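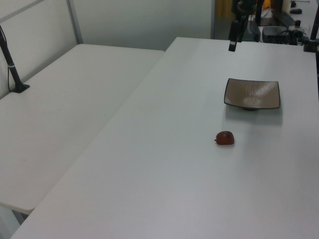 Can a student team build a robot that sets a table in one term?

Parts of it, and fewer than the club poster promises. A robot that moves one piece of fruit to one dish has done just that.

Chapter 4
What Counts as Working?

The Stallport club told its school that its robot, Ilik, "handles food." Its log listed 40 tries, 25 of them good, all with the same dish. Lauri Oksanen, who judged the entry, asked for 10 more with the dish moved. Before reading on, write down what you would have asked for.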